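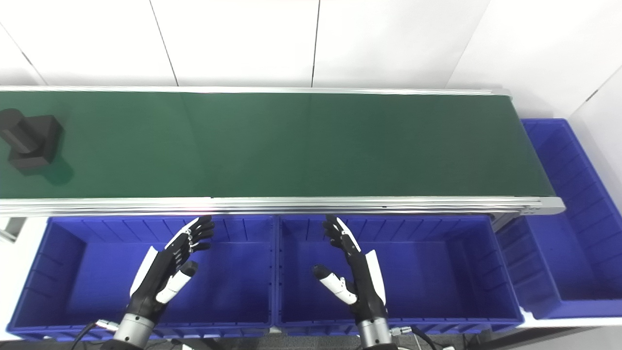
Figure 1. Sorting cell, operator side: belt, bins and both hands in the forward position.

Unit 301: Setup and Routine Care of a Two-Handed Sorting Cell
Clakitham Technical Campus, Automation Stream
Handout 4, revised October 16, 2023

4.1 Scope
These notes cover the Floris cell only. The palletizing cell next door runs on a different controller and has its own handout. Students should have finished the lockout module before opening any guard or unplugging any hand.

4.2 Isolation
Stop the belt from the panel, park both arms, then turn the isolator off and fit your own lock and tag. Wait for the drive display to go dark. The arms are braked at the joints but the fingers are not, and a hand holding a part will release it when power drops. Clear the hands before isolating.

4.3 Belt
The belt is green, carried between aluminum side rails. The near rail is a grooved extrusion and serves as the datum for the cell. All measured positions are taken from its outer face, never from the belt edge, which wanders slightly under load.

Check tracking with the belt running empty for 10 minutes at low speed. If it drifts toward either rail, correct at the tail roller in quarter turns, same side each time, and let the belt settle between adjustments. Do not correct at the drive end. Clean the surface with a damp lint-free cloth. Solvent cleaners leave a glaze that changes the grip of the belt and upsets pick timing.

4.4 Bins
The blue bins on the near side sit on a support frame under the rail. Push each one fully home before teaching or checking a drop position. A bin left proud of the frame will put the rim in the path of the fingers. Replace any bin with a cracked rib or a bowed wall.

4.5 Hands and wrists
The hands are Bredeo units on a cylindrical wrist. Inspect in this order:
Finger joints: move each through its range by hand, power off. Note any notchiness.
Finger pads: wipe, then look for cuts and polished patches.
Wrist fasteners: check witness marks. Re-torque only where the mark has shifted.
Connector: finger-tight plus the lock ring. Never use pliers.

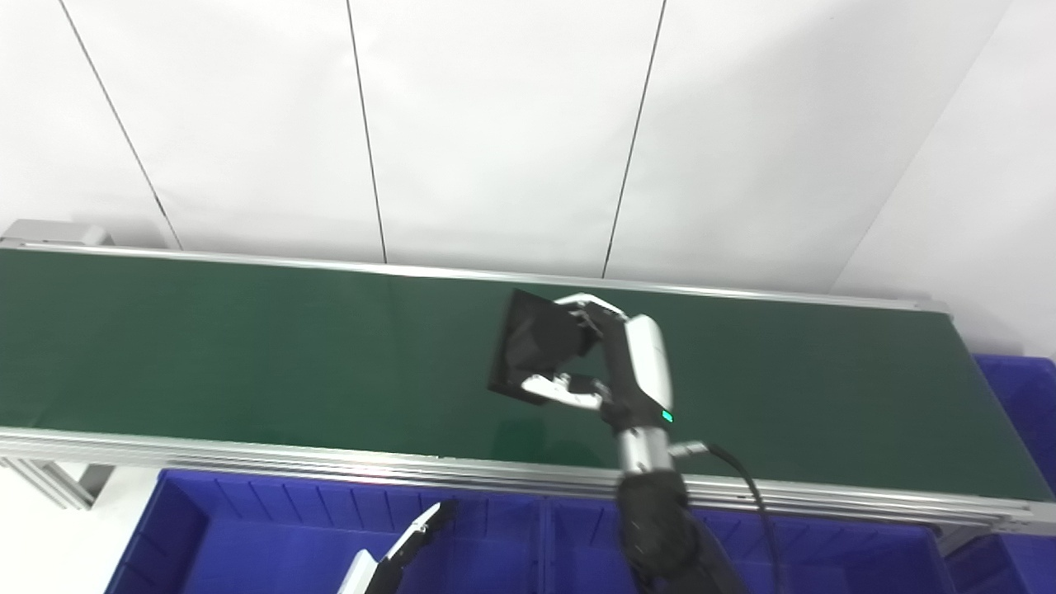

Cable slack is the setting most often left wrong. The wrist cable needs enough free length to follow the arm to full reach and full roll, but a loop that hangs too low can catch on the near rail or a bin rim. Set it with the arm at its farthest pick, then jog through both ends of wrist roll at reduced speed while a second person watches the loop.

For flat parts, grip on opposite edges and teach the lift in two moves: a short vertical clear of the belt, then the transfer. Tilting the part before it has cleared drags a corner and marks the belt. Grip force for the training panels is parameter 87. Leave it at 49 per cent unless the pads have been changed.

4.6 Service intervals
Belt tracking and pads: start of each lab block.
Wrist connectors and cables: monthly.
Finger joint lubrication: every 2000 cycles, Harries light grease, one small dab per joint.
Full recalibration: each June, or after any collision.

4.7 Logbook
Enter the cycle count, the work done and any parameter changed, with old and new values. Initial the entry before removing your lock.

Reading for next lab: Handout 5, Fault Codes and Recovery.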